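Drindine Adult Learning Center
Notice to learners and tutors, Fri 8 May. The posts that follow set out how evening classes will run for the summer term. Please read the full thread before you register.

The summer term lasts 12 weeks. Evening classes meet twice a week, and each session runs for two hours with a short break in the middle. The Saturday drop-in will continue as before and does not require registration.

Registration is open to any adult who lives or works in the Drindine area. No proof of earlier schooling is needed. Learners who attended in March and wish to stay with the same group should tell the front desk, as places are not carried over on their own.

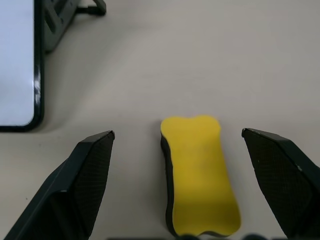
Elfriede Aigner

Reading and writing classes are offered at three levels. New learners will meet with a tutor for a short talk before they are placed. This is not a test. The tutor will ask what the learner reads now, what the learner would like to read, and which evenings are possible.

Class size is limited to 22 for group lessons and 6 for the beginner reading circle. When a group is full, the front desk will keep a waiting list in the order in which names are received. We regret that we cannot hold a place by telephone.

The everyday math course has been rewritten. It now opens with household bills, pay slips and bus timetables, and moves on to fractions and percentages in the second half of the term. Learners asked for this order in the last survey, and the tutors agreed with them.

Course books will be lent free of charge. The new reader, published by Plandaleo, replaces the green one for levels one and two. Level three will keep its present book until the end of the year. Please do not write in borrowed copies – the desk has notebooks for anyone who needs one.

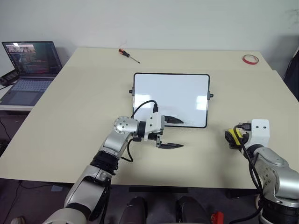
Small framed whiteboard on a table.

A word on attendance. We know that shifts change and that children fall ill. A learner who must miss a session is asked to leave a message before 5 p.m. so that the tutor can set work aside. After 2 missed weeks without word, the place will be offered to the next person on the list.

Child care is available on both class evenings for children aged three and older. It is provided in the Mivenis Room on the ground floor and must be requested at registration. Children should bring a drink and a snack without nuts.

Several people have asked about English conversation. The conversation hour remains open to everyone, including those who are not enrolled in a course. It begins half an hour before the evening classes. Topics for the first weeks are visiting the doctor, speaking with a landlord and calling a school.

Tutors are reminded that lesson plans for the first two weeks should reach the program office before the term begins. A one-page outline is enough. Those teaching level one for the first time may ask to sit in on a Saturday drop-in beforehand, and I would encourage them to do so.

The Adamczyk Fund will again pay bus fares for learners who travel from outside the town. The form has been shortened to a single page. Keep your tickets and hand them in with the form at the end of each month. Payment normally follows within ten working days.

Parking: the rear lot is closed on class evenings while the drains are repaired. The street on the north side may be used after 6 p.m. without a permit. The step-free entrance is not affected by the work, and the bell there will be answered throughout class hours.

Learners who hope to take the state high school equivalency exam later in the year should say so when they register. We do not hold the exam here, but a tutor can go over the application with you and help you find a testing site. Study groups for the writing section will be arranged once we know how many people are interested.

The reading room will stay open until 9 p.m. on class evenings. Two of the older computers have been taken out of service and will be replaced during the summer. Printing is free for course work. For other papers, please pay at the desk.

Corrections to an earlier post: the beginner reading circle meets upstairs, in the room next to the library, and the everyday math course meets downstairs. The printed leaflet has these the wrong way around. New leaflets have been ordered.

Questions about registration may be left as replies to this thread or brought to the front desk during opening hours. Questions about a learner's own progress should go to the tutor in private, and replies of that kind will be removed from this page.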